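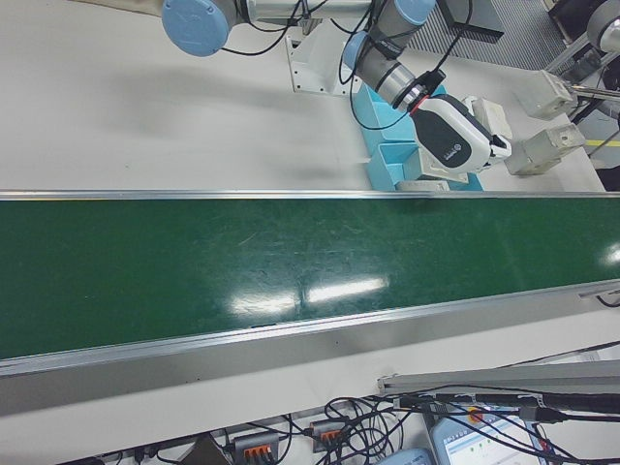 4 min read

About Galis

Galis is a language school for adults. We teach Finnish, Hindi and English in small groups, mostly in the evening, from a two-storey brick building on Jorna Street. We opened with one class and a borrowed whiteboard. We now run classes four nights a week and on Saturday mornings.

How we started

The school was set up by Heikki Lappalainen and Kamala Gounder, who met teaching night classes at the same community college. Heikki taught Finnish to people who were marrying into Finnish families or moving over for work. Kamala taught English to new arrivals and Hindi to their grown-up kids. When the college cut its evening program, both of them had students halfway through a course. They rented a room above a dry cleaner's and finished the term there.

Most of those students enrolled again, so they kept the room. The dry cleaner's closed two years later and we took over the ground floor as well.

What we teach

Finnish runs at four levels. Beginners spend the first term on pronunciation, everyday phrases and the first handful of noun cases. We don't teach all the cases at once. Level four is a conversation class with some newspaper reading, and students can stay in it for as long as they like. A few have been in it longer than some of our teachers have worked here.

Hindi runs at three levels, plus a separate stream for people who grew up hearing the language at home and can follow it but don't read or write it. These students get bored in a beginners' class and lost in an intermediate one, so they have their own. They start with Devanagari script in week one.

English is our biggest program. We offer general English, writing for work, and a pronunciation clinic on Saturday mornings. The writing course covers emails, incident reports, cover letters and minutes. Students are welcome to bring in something they have to write that week and work on it in class.

How the classes work

No class has more than 8 students. A term is ten weeks, with one two-hour class a week and a short tea break in the middle. Homework is set every week and takes an hour or so. Teachers mark it and hand it back at the next class.

We use printed coursebooks. For Hindi we use our own, the Reddy readers, named after Kamala's grandmother, who told most of the stories in them. There are three readers so far and a fourth is being typed up. Each has a word list at the back and wide margins for notes.

For vocabulary practice between classes we use Codero, a set of paper word cards that Heikki designed for his first Finnish students. A full box has 1000 cards, sorted by topic — food, weather, the doctor's, the bank and so on. Students borrow one topic at a time and swap it at the front desk. Please bring the rubber band back too.
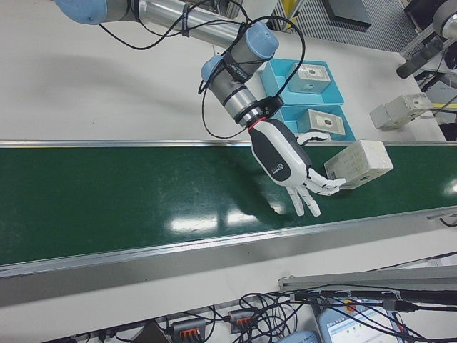

Boxes of Codero cards are also for sale at the desk in Finnish and Hindi. The English set is being revised, with new cards for Medicare, rental inspections and school enrolment, and will be back in November.

Finding your level

New students who aren't complete beginners come in for a placement chat before they enrol. It takes 20 minutes and there is no written test, except for the writing course, where we ask for one paragraph on any topic. If you are placed in a class and it turns out to be too easy or too hard, you can move during the first two weeks at no cost.

People often ask how long it takes to become fluent. We can't give one answer to that. A student who does the homework and finds someone to talk to outside class will usually move up a level every two terms. Plenty of people repeat a level and we don't regard that as failing.

Our teachers

We have 21 teachers, most of them part-time. All of them hold a teaching qualification and each has taught adults before coming to us. New teachers sit in on classes for a full term before they take their own. Heikki still teaches level four Finnish on Wednesdays. Kamala gave up her regular class when she took over the running of the office, but she fills in when someone is away and she still writes the readers.

The library

The room at the back of the ground floor is a lending library with 1720 books, most of them donated. It is strongest in Finnish crime novels and Hindi children's books. Current students can borrow three at a time for a month. We are always happy to take bilingual dictionaries in good nick, but we have run out of space for encyclopaedias.

Visiting us

The front desk is open from 3 pm on teaching days and from 9 am on Saturdays. There is street parking after six, and the bus stops at the corner. The ground floor and library have step-free access. The upstairs rooms don't, so let us know when you enrol and we will put your class downstairs.

Fees and term dates are on the enrolment page.

Page last updated Tuesday, September 25, 2018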